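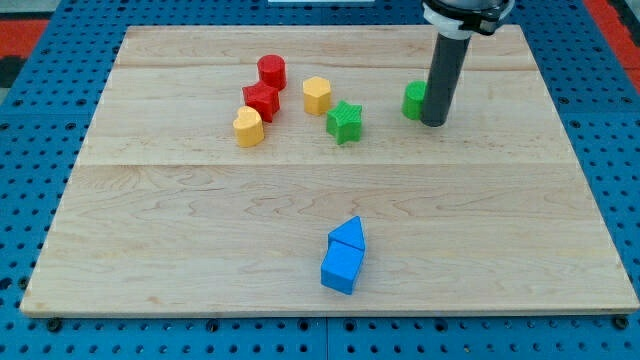
*5 minute read*

The cylinders went first. Isabelle Chan had the arm pick the red one off the maple-coloured board, carry it over to the far side and set it down again, and it did so with the confidence of a person moving a salt shaker. Then it did the same with the green one. Then she asked it for the star, and everybody at the bench leaned in a little.

I'd come to Baltden in August to see three ways of picking things up. The workshop had spent the better part of the winter on a question that sounds far too small to fill a winter: if you could only put one hand on the end of a robot arm, which one would it be? Chan runs the bench. Josée Gill writes the control software and, by her own cheerful admission, breaks most of what Chan builds. Between them they had tried a two-finger gripper called the Dunix, a soft three-finger one called the Marinho, and a plain suction tube from a little shop called Zuralport. I had a favourite before I walked in, and I was wrong about it.

## Why blocks

The test pieces are plastic shapes in red, yellow, green and blue, the sort you'd find at the bottom of a toy box. Chan loves them. "A cube is polite," she told me. "It gives you flat sides that face each other. A heart gives you nothing."

Pick up a heart-shaped block yourself and pay attention to your fingers. You'll probably squeeze the two lobes, or pinch the tip and the notch, and you'll decide which without a thought. A robot has to be told, or has to work it out from a camera picture, and a small mistake in the angle means the block spins out of its grip and skitters across the board. A star is worse again. Squeeze it point to point and it rolls. Squeeze it in the notches and it holds beautifully, provided you found the notches.

So the shapes stay and the hands change. Every gripper gets the same board and the same job, which is to clear the blocks from wherever they've ended up and put each one down upright where the software says. The blocks are scattered by hand before each run, and Gill does the scattering, with some malice. She likes to leave a few crowded together so the gripper has to work in close quarters, and she likes to push two pieces right up against each other, cube and triangle, like a little house.

## Two fingers

The Dunix is what most people picture when they picture a robot hand: a pair of straight metal fingers that slide together. I'd assumed it would win. It's quick, it's strong and it's wonderfully easy to understand. When it misses, you can see why.

Out in the open it was superb. It took the cube first go every time I watched, and the hexagon too, once Gill had taught it to turn its wrist and line up with a pair of flat sides. The trouble came in the crowd. Two fingers need room on both sides of a thing before they can close on it, and with a star sitting snug against a cylinder there's no room to be had. The Dunix would come down, touch plastic where it wanted air, and stop. Gill has written a nudge routine that shoves the neighbours apart first, and it's a joy to watch, a bit like someone elbowing up to a bar. It also adds 11 seconds to a pick.

## Three soft ones

The Marinho is the charmer. Its fingers are rubbery and curl when they're pumped with air, and it wraps itself around whatever you offer it. It was the only one of the three that handled the heart with no special instructions at all. It just sort of hugged it.

It's also slow to let go, and a bit vague about where it leaves things. Chan showed me a run in which it had set out 12 blocks in a row, and the row wandered like a country road. For sorting fruit I'd have it tomorrow. For putting a piece down on a line, it needs help.

## The tube

And then the one I'd written off. The tube is hardly a hand at all. It's a dark grey cylinder clamped under a collar at the end of the arm, and it comes straight down on top of a block and lifts. Zuralport sells it for $890 with the fittings, the cheapest of the three by a fair stretch.

What it has going for it is that it doesn't care about the sides. Heart, star, hexagon – seen from above, each one is just a flat top with a middle, and the middle is where you want to be. It can work in a crowd, as it comes in from overhead and leaves the neighbours alone. I watched it go down beside a cylinder, shift across, settle, and take off with it, and I laughed out loud at how little fuss there was.

It has its weak spots, and Gill found them all. Texture is one. Some of the stars have a fine crosshatched or ribbed pattern on the top face, and air sneaks through the ribs, so the seal is never quite as good as it is on something smooth. Chan's answer is a softer lip, and she had 5 of them laid out in a tray, each a shade squishier than the last. The third was the best when I was there. The other weak spot is anything that doesn't have a flat top. Show the tube a ridge and it sulks.

## What the camera thinks

The surprise for me was how much of the argument had nothing to do with the grippers. Gill kept pulling up the camera view to show me where the software believed each block's centre was, and it was very often a bit off. Shadows did it, the arm's own shadow most of all. A tall block also leans away from the lens, so its top and its base aren't in the same place in the picture, and you have to choose which one to trust.

The Dunix forgives a small error, because its closing fingers drag the block to the middle. The Marinho forgives a large one. The tube forgives almost nothing, particularly on a star, where there isn't much flat to land on. Swap the hand and you've changed how good your eyes need to be. Gill had fixed the tube's misses by improving the camera code, and then gone back and found the Dunix had got better as well.

Chan would still pick the tube if she were made to choose. Gill wants the Dunix with narrower fingers, and had a drawing of them folded up in her pocket. They were going to put the third lip back on after lunch and try the stars again, and I moved my train to the evening so I could stay and watch.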